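Mushi Clothes Share, Flellolport
Progress report to the Mondaleck Fund
22/01/2024

Hello all,

You asked for a proper update at the halfway point and I'm a bit later with it than I meant to be, sorry. I've been putting it off until the winter coats were finished, and the winter coats are never finished, so I'm sitting down with a cup of tea and writing it anyway. I'll go through things in the order of your form, more or less, though the form has a box for "vehicles" and I've skipped that one.

How it's going overall

Well! Better than I'd dared put in the application. We've now sent out 254 garments, washed, sorted and folded, to 29 households. Most of those are in Flellolport itself and the rest are out at Clastel, where the bus is poor and the only clothes shop shut last spring. I'd expected Clastel to be slow to get going but they were asking for a second lot of bundles before we'd properly caught our breath after the first.

T-shirts and plain tops are what people want most, in every size, all year round. I know it's January, but children wear them under everything and they go at the neck and the hem long before a jumper does. Next come school trousers, then pyjamas. What we have far too much of is baby clothes in the very smallest size (lovely, hardly worn, and no use to anybody whose baby has had a single good month). I've agreed with the toddler group that they'll take a boxful off our hands and put it out on their table.

Sorting and washing

This part has changed the most since I last wrote. We used to sort after the wash, which meant we were paying to launder things that then went straight in the rag sack. Now everything is looked over on arrival. Anything with a hole, a gone zip or a stain that has plainly been through several washes already comes out there and then. It felt harsh at first and there was some rescuing of things from the sack when people thought I wasn't looking, but the machines are running less and the piles are much nicer to work from.

Colours are washed apart now as well. We had one bad load in the early weeks, a red sock, you can guess the rest, and a family's worth of white school shirts came out the colour of strawberry milk. Those have gone for dusters.

Labels are still a nuisance. Where the size has washed off or been cut out, we measure across the chest and write the nearest size on a slip. I'd like to do this for everything in the end, as a size on a label seems to mean something different in every shop, but it does take time.

Folding

You asked particularly about this, as it was the thing you weren't sure was worth money! I do understand. When I wrote "folding area" on the budget I could picture the eyebrows going up. But a bundle that has been folded well fits in one bag, stays the way it was packed, and looks like something chosen for you. A bundle that's been stuffed in looks like somebody's leftovers, even when the clothes are exactly the same. I feel quite strongly about it and I'm glad you let it stand.

What we've settled on is a clear white surface, a yellow container in the corner for whatever hasn't been done yet, and one garment out flat in the middle at a time. Plain things come first, to get the hang of it. The white top was a happy accident, as it was what we could get, but it shows up fluff and stray threads on dark clothes a treat, and a navy T-shirt stands out on it beautifully so you can find the corners.

The method for a T-shirt is as follows, and it's pinned up on the wall in the sorting room too. Lay it flat and smooth it from the middle outwards. Bring the sides in so the sleeves lie down the back. Then fold it up from the hem, and again, until it's the width of the bag. The smoothing is the step everyone wants to skip, and you always pay for it later on with a ridge across the middle that no amount of patting gets rid of. Dark cotton is the worst for it.
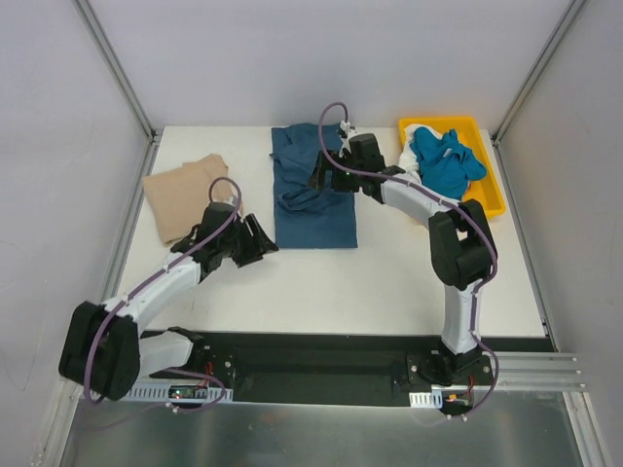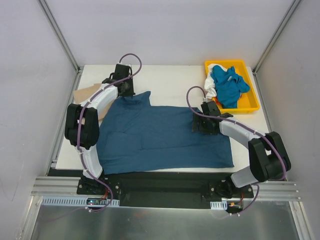

A parent at Clastel told us that she wasn't fussed about a crease or two, and that what she'd noticed was being able to put the whole bag straight into the drawer and find the right top in the morning without pulling everything out. She did add that she'd sooner have the tops on one side and the bottoms on the other, as the last bag had them mixed and her son went to school in pyjama trousers. (He was very pleased about it, apparently.) We've changed the packing order on the strength of that, so tops now go in together with the size slips facing up.

I'd say the folding still needs work on two counts. Thin, slippery fabrics are a pain; they won't lie flat and the bundle slides about in the bag. And anything with a hood defeats the method altogether. At present we fold the hood down over the back first and treat the rest like a T-shirt, and it comes out rather fat. If anyone at your end has a better way, I'm all ears.

The other question is how full to let the container get. When it's piled high the things at the bottom pick up creases from the weight of what's on top, and then they want twice the smoothing. A few pieces at a time seems to be right. It means more trips to the airer, but I've decided that's what legs are for.

Packing and getting it out

Each household gets a bag with their order slip tucked in the top. We keep the slips simple: ages, sizes, any colours they can't abide, anything they need in a hurry. Bags for Flellolport are collected from the sorting room and bags for Clastel go over together in the back of my car, which is showing its age but hasn't let us down.

We had a wobble before Christmas when several people moved up a size all at once and the slips hadn't been updated. Two bags came straight back. We now ask about sizes each time a bag is collected, and it only takes a minute. I should have thought of it at the start.

Money

The grant was £4,000 and I'm pleased to say we're inside it. Most has gone on the room, then on washing (powder, electricity and a repair to the older machine, which had started walking across the floor when it spun). The folding area came to £480 all in, the amount I'd put down for it. The spreadsheet is attached with the receipts scanned behind it, a few of them at an angle. If any are unreadable, tell me and I'll have another go.

I've underspent on bags. People have been marvellous about bringing them back, and I'd assumed they'd vanish. With your permission I'd like to move what's left on that line over to washing, as I can see the electricity running a little over by the end. I won't touch it until I hear from you.

What hasn't gone to plan

The swap morning in the autumn was poorly attended. It poured, and I'd also put the poster up too late, so I can't blame all of it on the weather. I want to try again in better conditions and outdoors if we can.

The other thing is men's clothes. We hardly get any. Plenty of families have asked, mostly for dads and for tall teenagers, and I've had to keep saying sorry. I've written to the football club to see if they'd do a collection at one of their home games and I'm waiting to hear back.

And the stock list, which I promised you would be up to date by now, isn't. It's accurate for tops and trousers. For everything else it's accurate up to the point where I went down with flu, and after that it's guesswork. It's top of my list for next month, with coats just underneath it.

Between now and June

The final report is due in June and by then I'd like to have the following done.

Size slips on every garment, including the ones with perfectly good labels.
A second swap morning, with the poster up in good time.
A proper answer on hoods.
School uniform sorted into its own shelves before the summer rush, when everyone realises at once that nothing fits.
The stock list finished, and kept finished.

I'd also love to have somebody from Mondaleck over to see the room. Mornings are best, there's usually a wash just out and plenty going on. Wear something you don't mind getting fluff on, and if you've any men's jumpers at home doing nothing, do bring them along.

I'll send the updated spreadsheet separately once you've let me know about moving the bag money.

With very best wishes and many thanks,

Project lead, Mushi Clothes Share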